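Cleaning and Tightening a Toy Play Kitchen

Wed 4 February

A play kitchen in daily use needs two kinds of attention: surface cleaning about once a week and a full check of the hardware twice a year. We do the full check in February and again in August. The notes below apply to the common one-piece units with a refrigerator section, a sink, a microwave and open shelves, in coated board or molded plastic.

What to have ready

Two microfiber cloths, one damp and one dry
A soft toothbrush
Cotton swabs
Dish soap
A measuring jug
A Phillips screwdriver, hand type
A small flashlight
A tray or jar lid for loose screws

Do not use a powered driver. The screws in these units go into soft material, and a drill on its lowest setting can still strip the hole in half a turn.

Cleaning solution

Mix 6 ml of dish soap into 700 ml of lukewarm water. A stronger mix leaves a film that shows on white panels and attracts dust. Wring the cloth until it no longer drips. Standing water at a panel joint will swell coated board, and the swelling does not go down again.

Avoid scouring powder, melamine sponges on glossy surfaces, and any solvent on printed parts. Silver-finished plastic is normally a thin coating over a gray or white base, and alcohol will dull it after a few applications.

Order of work

Remove all loose play food and dishes first and wash them separately. Take out batteries if the unit has a sound or light module. Then work from the top down:

1. Top surface and upper shelves. Dust dry, then wipe damp.
2. Microwave door and window. Wipe damp, dry at once to prevent streaks.
3. Wall panel.
4. Countertop and sink.
5. Refrigerator and lower doors.
6. Feet and base edge.

Handles collect the most grime on the inner face, where the fingers go. Push a folded cloth through behind the handle and draw it back and forth. On curved handles the toothbrush reaches the ends better.

Printed button panels

Wipe in one direction with light pressure. Rubbing back and forth lifts the edges of a printed sheet. If an edge has already lifted, dry it completely, apply a very thin line of white glue with a swab, and press under a smooth cloth for two minutes. Do not scrape off residue with a blade.

Recesses and small fittings

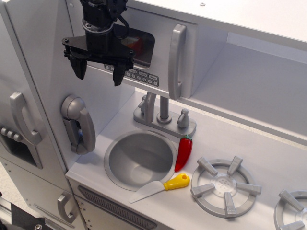

A dispenser recess is best cleaned with a swab, starting at the back corners and working out. Use the flashlight, as dark interiors hide dried juice and crayon. For a toy telephone, lift the handset if it comes off and clean the cradle separately. If it is fixed, go around it with the toothbrush. The base of the faucet should be brushed along the full perimeter, then dried.

Tightening

Check every visible screw by hand. Turn until it meets resistance, then stop. Handles first, followed by hinges, then the faucet base. A screw that spins freely has lost its thread. Remove it, fill the hole with wood glue and a toothpick cut flush, leave overnight, and drive the screw again the next day. This repair is for board only. In molded plastic, use a screw one size thicker and the same length.

Grip the faucet low and try to rock it. Any movement at the base means the fasteners underneath need tightening from inside the cabinet.

Drying

Leave all doors open for at least an hour. Refit the batteries last. Keep any spare screws in a labeled bag taped to the back panel.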